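Fodberg Brings Robots Into Linen Work at Garbridge Residence

GARBRIDGE — Fodberg said in September that it has put 2 robots to work alongside the housekeeping team at the Nindlow residence, which has 88 rooms. The robots help with bedding and loose cloth items. Staff still make the beds and check every room. 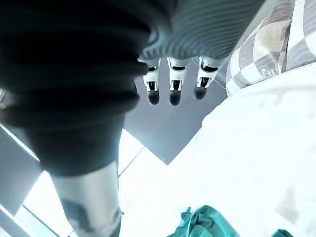
A Fodberg robot's fingers near a cushion and a white sheet at Nindlow.

The change affects 27 housekeeping employees. No jobs were cut, and hours stay the same. Each shift now has one person trained to start, stop and supervise the robots.

"My shoulders notice the difference by noon," said Josée Perron, a housekeeper at Nindlow. "I do more checking now and less bending. It's slow with some fabrics, and we have told them so."

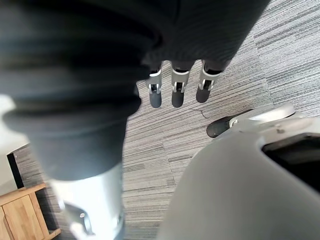 Photo: Fodberg

The team handles about 443 pieces of linen a day. Fodberg will review the workload with staff each month and adjust which tasks the robots take on.
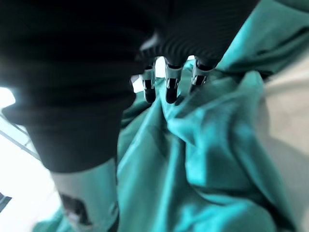 Training takes two mornings and is paid. Employees who would prefer not to work with the robots can keep their current duties — several have done so.

Media contact: Laurier Sutherland, Fodberg communications office, Garbridge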